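Notes from the cheap seats

We lost by 30. I am putting that up top so that anyone who came here hoping for a different number can go make a sandwich.

I have watched Cleltwood lose in a lot of ways over the years. I have seen us lose on a tip-in by our own center. I have seen us lose to a team that arrived late and warmed up in their coats. I had not seen us lose to Malomo at home since the old scoreboard, the one where the eights looked like sixes and you could talk yourself into a lead. So give the boys credit for bringing back a tradition.

For five minutes or so it looked fine. Hubáček hit his first two jumpers, the drum section woke up, and a man behind me said "here we go" in a tone I would describe as reckless. Then Malomo went to a zone. It was a plain 2-3 zone, the kind you learn in seventh grade, and we looked at it the way my dog looks at the vacuum. We passed around the outside of it. We passed around the outside of it the other way. With four on the shot clock somebody would remember what the game was for and throw one up from the parking lot.

We finished with 59 points, and a fair number of those came after Malomo had put in the kids at the end of the bench, who I must say also ran the zone very well.

Rebounding was worse. I don't have the final numbers because the stat sheet ran out before it got to my row, but there was one trip in the second quarter when Malomo missed four straight shots from under the basket, got every one back, and scored on the fifth. Our big men were standing right there. They had a great view.
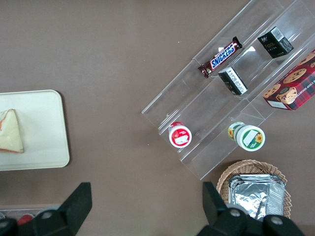
Now, about Ido. I know what some of you are going to write to me, because you wrote it last month too. Yes, he turned the ball over. He turned it over a lot. He is also a sophomore who is being asked to bring the ball up against two defenders, call the play, run the play, and then get back and guard the other team's best scorer, and I am not sure what the other four are being asked to do. When he sat for the first three minutes of the third quarter we did not get the ball past half court on two possessions. So maybe go easy on the emails.

Coach Asmaa Filali took the blame afterward, as coaches do. "We worked on the zone all week," she said. "I would like to know where that went." She was polite about the officiating, which was fine, and about the effort, which wasn't. Asked about the lineup for the trip to Hubáček's hometown next week, she said everything was open – and then looked at the door for a while.

I like Filali. She has won here with less. But the plan of playing five guards for long stretches only works if the five guards make shots, and when they don't, you are left with five fairly short people watching somebody else's rebound. There is a perfectly good six-foot-nine junior on that bench, and he got his warmup top off once all night, to loan it to a teammate.

Attendance was announced at 3,000. I would put it at some 400 by the end, and that includes the band, who had to stay. The student section held out longer than I did at their age. They started a chant for the mop guy around the six-minute mark and he got the loudest hand of the night when he came out to dry the lane. He did a nice job. Good angles, worked hard, stayed low.

A few leftovers. The free throws were better, at last, so whoever moved practice to the morning should take a bow. The new away uniforms are still a color I can't name. The shot clock on the east end is stuck again and went straight from nine to seven all night, and we still didn't beat it.

Next one tips at 7:00, and it's a long bus ride, so the team will have plenty of time to look at film. If you're driving over, the lot behind the gym fills up early, and the gate on the north side is the only one they open before six. I'll be up in the corner with the visiting fans. Bring a cushion, those bleachers are murder.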